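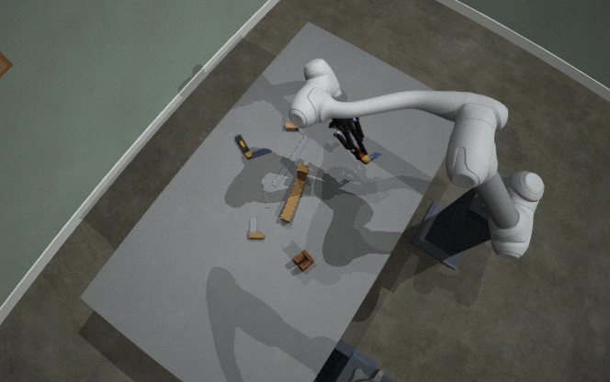 I have now read three of those posts where someone clears out their house and comes out the other side with a calm mind and a linen sofa. The latest one going around has a number attached. The writer got rid of 3,000 things in a year and says she sleeps better. Maybe she does. I'd sleep better too if I'd spent a year carrying boxes down the stairs.

My problem is with the counting. Is a pack of screws one thing or 50? If you throw out a jigsaw puzzle, do you get to claim the pieces? She gives her running total in May as 2,209, and I would like to see the spreadsheet.
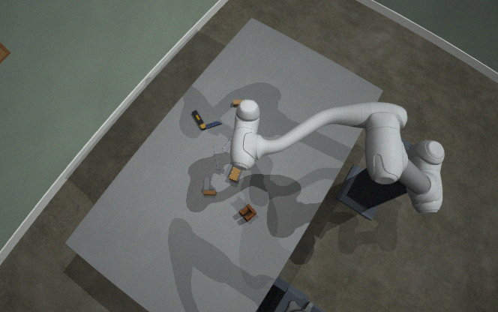 What I tried

I gave it a month. I used the Biler app, which is free until you want to do anything with it, and then costs 19 dollars. You log each item as it leaves the house and it shows you a little green leaf. I logged a colander, two phone chargers and a coat I have missed ever since. By the end I was keeping junk in a bag by the door so I could log it later and keep my streak going, so the house had more mess in it than when I started.

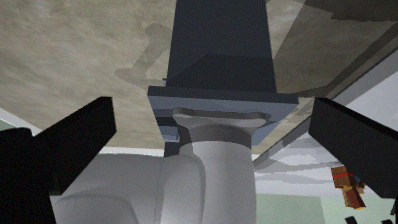 What they sell you next

Every one of these people has a shop. You empty your closets and then you need the Trurnotari boxes, in oatmeal, to hold what's left. I priced a set for a normal kitchen and it came to 509 dollars before shipping. My flour is in the bag it came in, with a clothespin on it, and it is still flour.

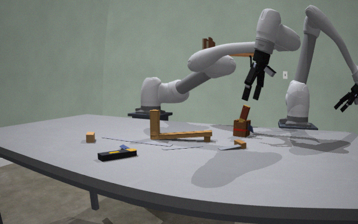
The claim I trust least is that bare surfaces make you think clearly. I have done my best thinking at a kitchen table covered in mail, and my worst in a rented apartment with one chair. These posts always push the same look, a wide gray table against a pale green wall, as if the color of the paint had done something for anybody's mood. I painted our hall that sort of green two years ago. I still lose my keys in it.

I am keeping the waffle iron. I did cancel the app, and it took four emails.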